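Ticket 194 - Laundry add-on, arm stops short at the drum
Product: Hilside arm with Ruchti gripper, laundry add-on on trial
Opened by: Veronika Tanner
Assigned to: Balthasar Grabner, Fadley support
Status: open, waiting on customer

Opened 5 March 2022

Hi Balthasar, me again, sorry! This one isn't the charger, the charger has been fine since you sent the new lead.

We're now on to the laundry add-on and I've got stuck on unloading. The arm drives up to the washing machine nicely, opens the fingers, gets to the mouth of the drum and then just sits there. After a bit the tablet says "reach limit, path not found" and it backs away to the parking spot. It did this on 11 tries out of the 35 I ran, and the other times it went in and came out with something, usually a towel, once a single sock (I was very proud of that sock).

What I've done so far, so you don't have to ask:

Restarted the controller and the tablet. No change.
Ran the gripper self-test. Passes, both fingers open and close fully.
Re-taught the drum position twice, following page 6 of the add-on guide.
Moved the base 300 mm closer to the machine. Worse, it then complained before it even got to the rim.
Put the base back on its floor marks.

I haven't touched the speed settings and I haven't updated anything, because last time I updated something the evening before a demo I regretted it. The version on the tablet is whatever you shipped it with. I can look it up if you tell me where it hides.

One thing I did notice is that it seems much happier when I've swung the door back as far as it will go before I start. If I leave the door only part way, it gets fussy. The guide says "door open" and leaves it at that, so I don't know if there's a number I should be aiming for - could you ask whoever wrote it?

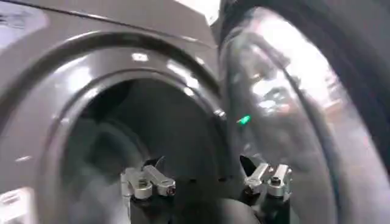 The other thing I wondered about was the shine. Our machine is a glossy grey and so is the ring round the door, and the ceiling lights in here are pretty fierce. I turned half of them off for the last few runs and I think it hesitated less, but I was also standing in a different place and drinking tea, so please don't put that down as a proper test.

Log from the tablet is attached. The bit you want is near the end, after I stopped swearing at it.

Veronika

Reply from Balthasar Grabner

Hello Veronika, thanks for doing half my job for me. I've read through the log and I don't think the gripper is at fault. I can see the planner throwing out path after path because it thinks the wrist would clip the door. It keeps a safety zone round the door and the zone is set up for the Esen machine we use on our own bench, which has a smaller door than most.

Could you try these for me, in this order?

1. Open the door fully and leave it there.
2. On the tablet go to Appliances, then Washer, then Door zone, and tap Re-measure. Let it finish before you touch anything.
3. Teach the drum position again. Start with the fingers open and stop just outside the rim, don't go inside.
4. Run ten unloads with the lights as you normally have them. Then ten more with half of them off, same spot, no tea.

The version number is under Help, at the very bottom, in tiny grey writing. I've complained about that too.

Please leave the base on its marks for all of this. Going closer leaves the elbow nowhere to fold, so what you saw there is normal.

Reply from Veronika Tanner

Right, I've done 1 to 3 and the first ten runs. Nine went in without any fuss. The odd one out stopped at the rim as before, same message. So that's a lot better and I'm much more cheerful than I was this morning!

Re-measure failed the first time with "surface not found", by the way. It went through on the second go with nothing changed that I know of. You may want that for your notes on shiny doors.

I'll do the lights-off set when the room is free again. Version is 2.4, and yes, the writing is ridiculous.

Also, while I've got you, is the trial price still good until the end of April? My boss likes the thing but wants to see it empty a full load with no help before he'll sign, and I'd like to not rush it. The sheets are my worry. It picks them up well enough, but then it pulls back with half the sheet still in the drum and calls the job done.

Reply from Balthasar Grabner

Yes, the price holds until the end of April, I've checked with sales and put a note on your account.

Sheets are a known one. There's a setting called Long items, off by default, which makes it regrip and pull again before it leaves the drum. Turn it on after you've done the lights-off runs, not before, or I won't know which change did what. I've passed your "surface not found" on to the people who look after the measuring routine, and asked for a proper door angle in the guide as well.

I'll keep this ticket open until I've got your second set of ten. Send me the log from the one that stopped, too.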